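# How do I follow a primary campaign without reading only the angry stuff?

Posted 2019-09-04 in Politics & Elections

I'm new to this and really excited about it! There's a state senate primary coming up where I live (Nornivia, a small place, mostly decided in the primary) and I'd love to know what the two candidates want to do. Everything I find is a columnist calling one of them a crook or a fossil. I have maybe an hour on Sundays. Where would you start?

**Benavides**

Oh, I love this question! Start with the candidate forum. Even tiny races usually have one, often at a library or high school, and the recording tends to get posted somewhere. You hear both of them answer the same thing back to back, and you learn more in ten minutes than from a month of columns.

After that, look up the campaign finance reports. They look scary but the summary page is short. In our last race one candidate had 460 separate donors and the other had 62, and the smaller list had raised more money (I went straight down the rabbit hole after that). It won't tell you who to vote for, but it gives you great things to ask when they knock on your door.

And do read a few opinion pieces! Just read them last, once you know the votes and the positions. They're much more fun that way.
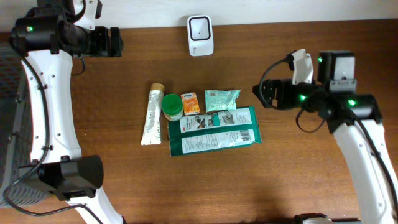
*Green-lidded jar and white tube on the table.*

If the person in office now is running again, their voting record is public. Search by bill topic, pick something you care about, and see how they voted.

**Plimov**

just go by the yard signs lol. kidding, but the forum idea is good. Ours drew a full room and people stayed after to argue about the bus route

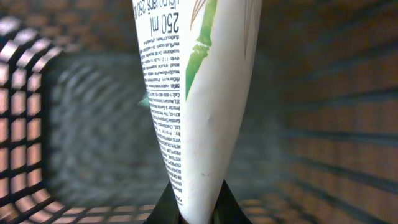 **Nomberg**
*Community moderator, Politics & Elections*

Great thread! One thing to add to what Benavides wrote: check whether your primary is open or closed before you do anything else. In a closed one you have to be registered with the party, and the deadline to switch can fall well ahead of the vote. Your county clerk will have the date.

Also, call the campaigns! In a district where 2000 votes can settle the whole thing, somebody will usually pick up the phone, and sometimes it's the candidate. Have one question ready and write down what they say.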